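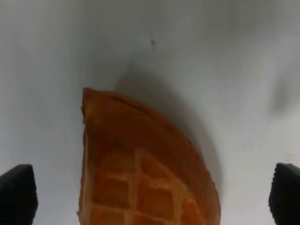 Automation on the Snack Line at Grulldale
Matilde Rebelo, 2021-04-06

2. What the packers do now

Before August, 4 packers at Grulldale put every waffle piece into its basket by hand, 1000 baskets a shift. The arm now does the picking. The packers load the table, check the baskets and step in when a piece slips.

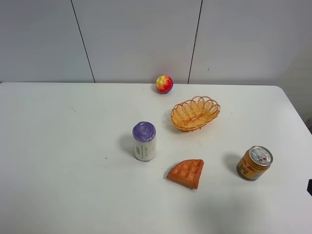

Mixed orders still take the most attention. A waffle needs a lighter grip than an apple or a can, and the packers choose the setting. Two of them told me their wrists hurt less. One misses talking across the table, as she now works alone at the far station. Pay has stayed the same, but training was short and unpaid.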